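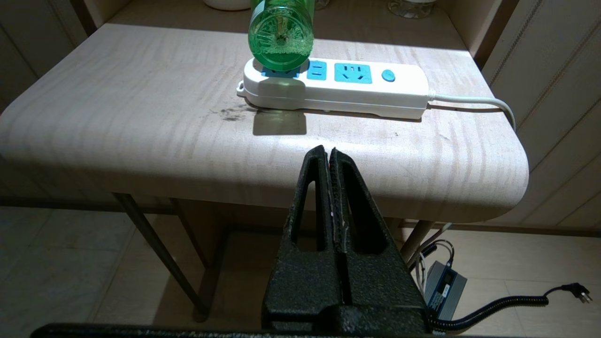 Olness puts a modular desk lamp on sale, sold in bits

Olness, the small lighting firm from Halholm, has opened orders for Grumik, a desk lamp you put together from separate parts and can change later on. Base, stem, joint, head, cable. Five sorts of part, each sold singly, and the firm says they can be combined in 600 ways. We haven't checked the maths.

The design is by Dalal Chamoun, who did the Fiore wall light for the same firm. Fiore was a one-piece thing, glued shut, and when the driver went you binned the lot. She got letters about that. Quite a few of them, by the sound of it, and some with the dead lamp in the box.

"People liked the lamp and hated throwing it out," Chamoun told us on the phone. "So the first rule for Grumik was no glue anywhere. If you can change a bicycle tyre you can change the driver."

Parts twist together by a quarter turn and lock with a click. No tools for most of it. The one exception is the clamp base, which wants a hex key (supplied, taped under the base, easy to miss). Power runs through the joints, so there's no loose wire to thread when you swap a short stem for a long one. The cable plugs in at the base and comes in two lengths.

Four heads at launch: a narrow reading head, a wide one for drawing tables, a round diffuse one and a small spot. All dim by a ring at the back of the head. No app, no voice control, no plan for either. Chamoun was quite firm on this.

Colours are off-white, dark green, rust and a grey that looks nearly blue on the firm's website. You can mix them part by part. The online builder shows the lamp as you go and keeps a running price, and it will stop you putting the heaviest head on the longest stem with the smallest base, as that one falls over. It is slow on a phone. Use a laptop if you've got one.

The first batch is 1,172 lamps' worth of parts. Of those, 347 were already spoken for by people on the waiting list when orders opened to everybody else, so anyone after the rust colour may want to get a move on. Second batch follows in July if the joint supplier keeps to its dates.

Morena Galli, who looks after sales at Olness, said shops had been harder to win over than customers. A shop wants one box with one price on it. Hers come in as many as five. The answer for now is two ready-made sets, one for reading and one for drawing, which shops can stock in the normal way, with single parts left to the website. A set can still be altered afterwards with anything from the range.

"Some buyers asked why we'd sell a spare joint when we could sell a new lamp," Galli said. "Fair question I suppose. We'd rather they came back for the joint."

Spare drivers and joints will be kept in stock for ten years after the last lamp is made, acording to the firm. Old heads can be sent back for credit against a new one, though you pay the postage yourself. The guarantee runs for 2 years on the electrical parts and five on the rest.

Niggles, from a short go with the drawing set at the Halholm showroom: the dimmer ring is stiff, and the click on the upper joint is faint enough that you wonder if its locked. It was. Light is even and warm and the wide head doesn't throw a hard shadow off your hand, so that part they've got right. Stem stays where you put it too.

A floor-standing stem is being worked on, and a shade for the round head. No prices for those yet. Fiore stays on sale until stock runs out, glue and all.

Orders through the Olness website, delivery in three weeks. The showroom is open until 6pm and has all four heads set up to try.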